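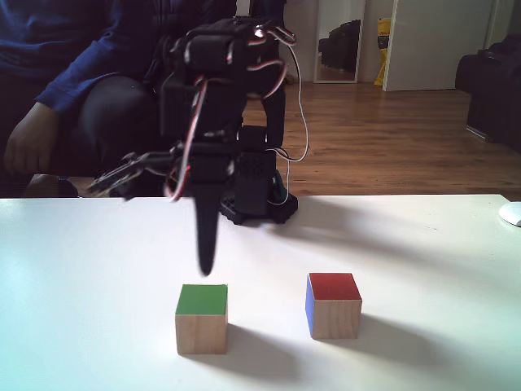

## Soup, Socks and a Very Long Table

I'd been in Lirwood maybe ten minutes when Weidong Lu handed me a ladle. The Kaewsai Kitchen serves 50 hot lunches a day out of an old shoe shop, and visitors don't get to stand around (I tried!). By noon the line went past the bakery, and I'd learned that people have strong feelings about dumplings.

Rent is $1,225 a month. Most of it comes from small gifts, five dollars here, ten there, plus a yearly rummage sale that brought in roughly $1,000 last January – mostly on coats, Weidong told me, and one terrible piano.

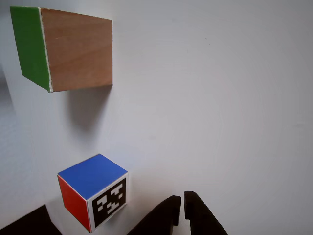
## The sock shelf

Zhuoran Dai started the sock shelf by the door after a regular asked her for a dry pair. Now she gives out 100 pairs a month in winter, and she'd love more in large sizes. Drop them off any morning before eleven, and bring an apron if you've got one.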